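4. What the owner reports can and cannot tell us

4.1 The claim under test

Puzzle feeders are sold on a simple promise: a dog that has to work for its breakfast will be calmer for the rest of the morning. The Clulliva, a sliding-tray feeder made by Nulletach, carries a version of this on the box ("15 minutes of sniffing, hours of rest"). We have found no published measurement behind the second half of that sentence. Most of the support comes from owners, and owners who have just bought a feeder are a poor choice of judge.

Our survey drew 1282 responses from dog owners in and near Fludby. Of these, 658 said they used a puzzle feeder at least three times a week, and most of that group agreed or strongly agreed that their dog was "calmer" on feeder days. Taken at face value this looks like a strong result. We do not think it should be taken at face value. The question did not say what calm meant, when it was to be judged, or what the dog was being compared with. In the free-text answers, calm was used for sleeping, for not barking at the mail carrier, for leaving the cat alone, and in several cases for the dog being in a different room from the person filling in the form.

There is also the matter of who stops. Owners whose dogs chewed the trays, or walked off and waited for the bowl to come back, mostly gave the feeder up within the first month. They do not appear among the regular users, and their dogs are not counted as less calm by anyone.

4.2 Diaries against activity records

A smaller group of 201 owners agreed to keep a two-week diary, with the feeder used in one week and a plain bowl in the other. Food amount and feeding time were meant to stay the same. Each dog wore a collar activity logger throughout, and owners were asked to score the dog's morning from one to five before noon, without looking at the logger data. Complete records came back for 118 dogs. Most of the missing records were lost to flat batteries or blank diary pages, and we have not tried to fill them in.
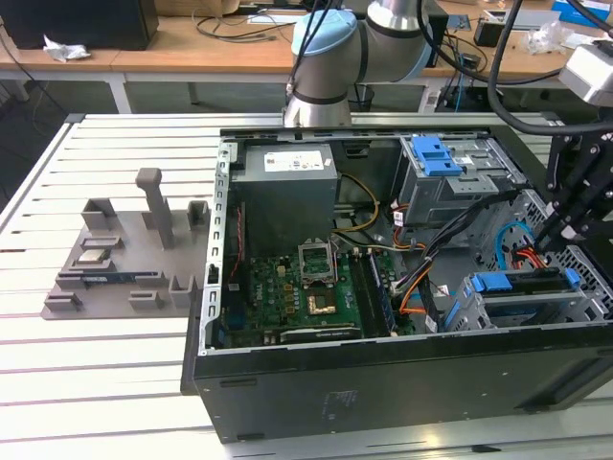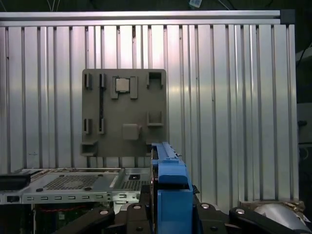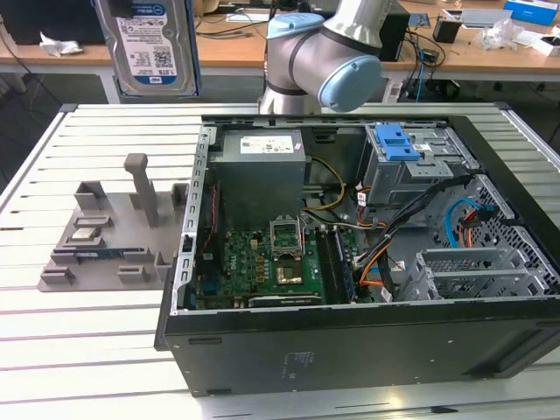

Figure 3. First and third panels: open desktop tower on its side on the worktable. Second panel: gray 3D-printed fixture plate with raised holders and clips, mounted on the aluminum wall.

Diary scores were higher in the feeder week, as the survey would lead one to expect. The activity records were much less obliging. In the hour after breakfast the dogs moved a little less in the feeder week, but a dog that is still pushing a tray around at half past seven is standing in one place, and the logger scores standing as rest. When we dropped the time spent at the feeder itself, most of the difference went with it. From mid-morning on we could not tell the two weeks apart.

One dog shows the problem well. Pal, a four-year-old beagle mix, got a score of five on every feeder day and a two or three on bowl days. His activity records for the two weeks are close to identical after nine in the morning. His owner wrote on day three that he "seemed proud of himself." That may be so, and we have no means of checking it, but it is a different claim from the one on the box.

4.3 Other explanations

The order of the two weeks was left up to the household, a choice we regret. Roughly two thirds started with the feeder, when it was new and the owner was paying attention. Several also mentioned staying in the kitchen to watch. A dog that gets a quarter hour of its owner's company before work may well settle better, and a plain bowl with the same company was never tried. We would want to see that comparison before giving any credit to the tray.

Amber Schouten, who read and sorted the diaries, noted that walks were often longer in the feeder week. The diary had no line for walk length, so this rests on remarks in the margins and cannot be tested properly. It does suggest that owners who are trying something new for their dog tend to try other things at the same time.

None of this shows that puzzle feeders are useless. They slow down fast eaters, which is easy to confirm with a kitchen timer, and many of the dogs plainly went to the tray by choice. Our data give no good reason to expect a quieter dog at eleven o'clock. A fair test would need the week order set by the researchers, a walk log, and a score given by someone who does not know what the dog ate from.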